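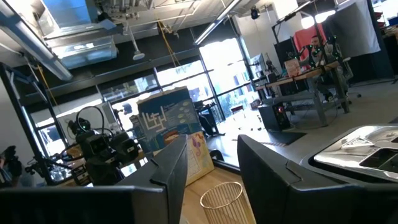
Wire mesh wastebasket and two printed boxes on the table.

Kellix tabletop tidying notes, version 3

Kept by Binta Omoregie. Covers household odds and ends on a light wooden table: boxes, a basket, tableware, a bag, an appliance. There are 200 short entries, each giving what is on the table and where it should end up.

I have doubts about the "where it should end up" part. Aria and Adebisi both labelled the same entries in January and disagreed on plenty of them. Is an illustrated box rubbish, storage or something to keep on show? The notes pick one answer – treat it as an opinion.

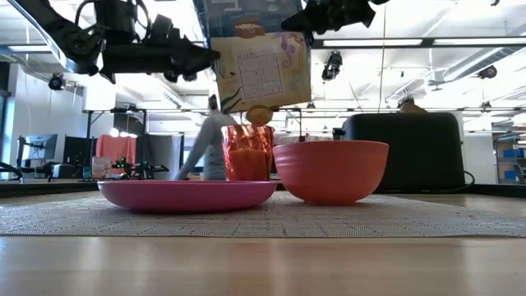
Box held over a pink plate and ribbed bowl, placemat layout.

Known problems
- "Tidy" has no agreed meaning. Version 2 claimed it did.
- Box names follow the printed fronts, so similar artwork gets mixed up.
- 8 entries have no end position. Still not fixed.

I would not use this to judge how people in Clulalthorpe, or anywhere else, keep house. Corrections to Binta, with the entry number please.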